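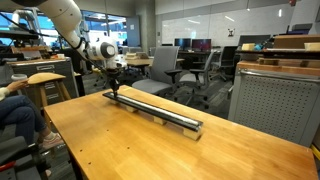 The rod up on its blocks, with the big one at the right end.

Posts Workbench Garden Archive About

Blog > Workbench > Long things on tables

I have been meaning to write up the blocks for a while, so here they are. Three pieces of scrap wood, light colored, small enough to get lost in a coat pocket. They have done more work this winter than most of the tools I paid money for.

The trouble with a rod on a bare table is that it rolls. It rolls toward you if the floor slopes toward you, and our floors slope every way you can think of. Even when it stays put you can't get your fingers under it without a scrabble, and whatever oil is on it goes straight into the wood. A butcher-block top will hold on to a gray line like that for years. I sanded one out of mine in February and it took most of an evening, and I can still find it if I know where to look.

So the rod goes up on blocks. One near each end and one in the middle. With only two, a long thin piece can sag a little between them, and when you push down to clean it the whole thing bounces. The middle block stops that. It should be the same height as the others or a hair lower. If it's higher, the rod seesaws and you will chase it around the table.

I don't mind if one block is bigger than the rest, as long as the height is close. I like the bigger one at the end nearest the front of the table, where sleeves and hips tend to catch things.

My own long piece is an old closet rail out of my aunt's house in Gellthorpe. The house was built in 1966 and I think the rail went in with it. It was dark with old wax and dust when it came down. I cleaned it like this:

Wipe it dry first, with a rag you don't care about.
Go over it with a little mineral spirits, one section at a time.
Give it a quarter turn and do it again.
Leave it on the blocks overnight.
Wax the next day, thin, and buff before it goes hard.

I tried 300 grit paper on one end and stopped. It took off the dark finish along with the dirt and left a dull patch. That end is now inside the bracket.

Trí Khổng wrote in after my last post to say he glues a strip of felt on his blocks. I tried it on a set of 5 and went back to bare wood. The felt picks up grit and then you are dragging grit along the thing you just cleaned. If you only ever set clean pieces down, felt is probably fine. He also cuts a shallow V in the top of each one - that part I might copy, for round stock anyway.

On the table itself, I would say leave the top alone if it's already finished. Holes don't bother me. Three in a row near the edge is a handy thing if you have pegs to fit them, and if you don't, a dab of wax keeps the crumbs out. I oil my top twice a year and wipe it down with a damp cloth in between.

The other thing worth having nearby is a wooden stool. I use mine more for putting stuff on than for sitting. Coffee goes there, well away from the rags.

Next up is the bench I brought home from Hellum, which needs two new stretchers and has an older repair I don't understand yet. The wood is ordered.

Contact | Copyright Long Things on Tables | Back to top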